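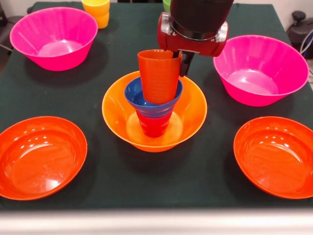
Why Do Cups Fit Inside Each Other?

Have you ever helped put away the dishes and noticed that a whole pile of cups can squeeze into the space of one or two? Putting things inside other things like that is called nesting, and people have been doing it in their kitchens for a very, very long time.

The secret is in the sides. Find a plastic cup at home (ask first, and pick one that isn't full of juice!) and look at it from the side. Chances are the top is a little wider than the bottom. A shape that gets narrower as it goes along is called a taper, and it's a handy word to know. Because the bottom of one cup is smaller than the opening of the next, down it slides until the sides touch.

Now think of a soup can. It's the same width all the way up, so if you tried to push one empty can into another just like it, the two would bump edges and stop. You can set cans on top of each other, and that's stacking, but they won't nest.

Bowls are wonderful nesters, and a wide bowl will happily hold a few cups as well. Ice cream cones do it, and so do shopping carts, which have a back that swings up so the next cart can roll right in.

What about cups that get stuck?

Oh, this happens to everyone! Sometimes two cups fit so snugly that hardly any air can get between them. When you pull, the little pocket of air at the bottom has to stretch out to fill more room, and the air outside pushes the cups back together. Try a gentle twist while you pull -- that can let some air sneak in. Many cups also have small ridges or a step on them to keep them from sliding down too far.

Try it yourself

Gather five plastic cups or tubs of different shapes. Before you touch them, guess which ones will nest and which will only stack, and draw your guesses on a piece of paper. Then test them, one pair at a time. Marion Jardine's class at Firnedgate tried this on a rainy Monday, and their big surprise was a yogurt tub that nested beautifully until somebody put the lid on.

Were you right about yours? If one fooled you, turn it around slowly and look at its sides again.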